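Clostley Bowls and Rack: notes for whoever opens this folder next

Maintainer: Ikechukwu Obi
Version: 9

What it is

A picture set of bowls and the places bowls get put. There are 600 pictures in the full set, and bowls are in most of them. If you were hoping for forks, the forks are in Cleditz, which has its own README and its own problems.

Sorting terms

bowl: open side up, on the counter
racked: standing in the wire slots
leaning: tilted, committed to neither
stand: black, round base, not dishware, please stop tagging it as dishware

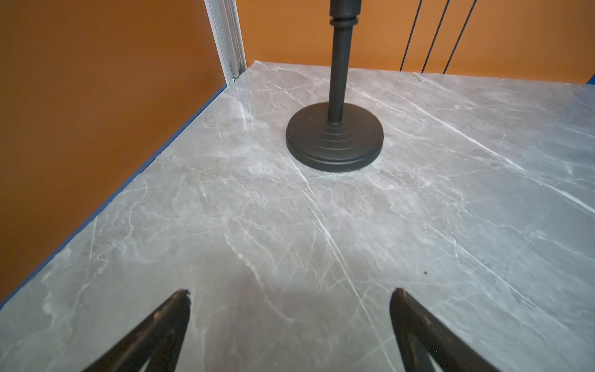
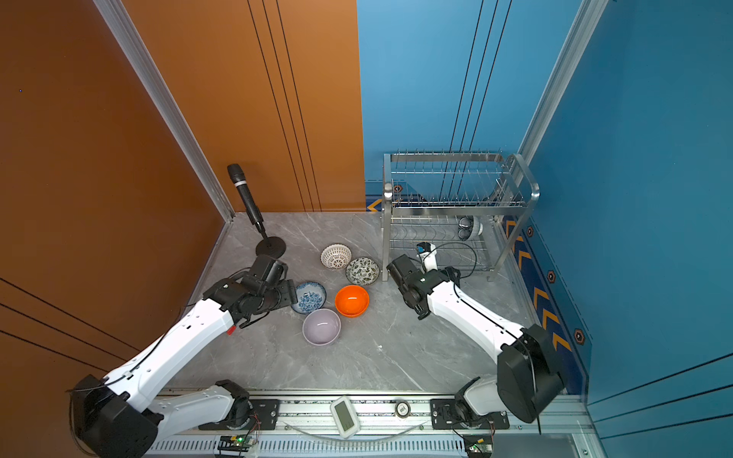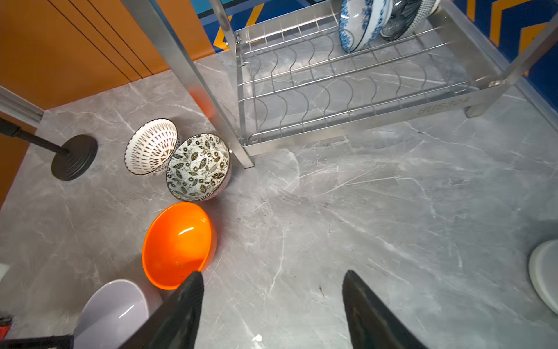 Known issues

The counter pattern has white veins, and an early version of the labels contained several veins marked as "chopstick." These were removed in September. If you find another, it is a vein.

Patterned bowls are named by their main color and nothing else. Szénási wanted a separate term for each floral print and got as far as "leafy, but sad" before we talked it over — the old names survive in a column called notes_2, which you may ignore or enjoy.

Files

labels.csv: one row per item
notes_2: see above
rinonville_old: do not merge. The dates in it all say 1983, and the bowls are not that old.

Corrections

Send them to Ikechukwu with the row number. "The blue one" is not a row number.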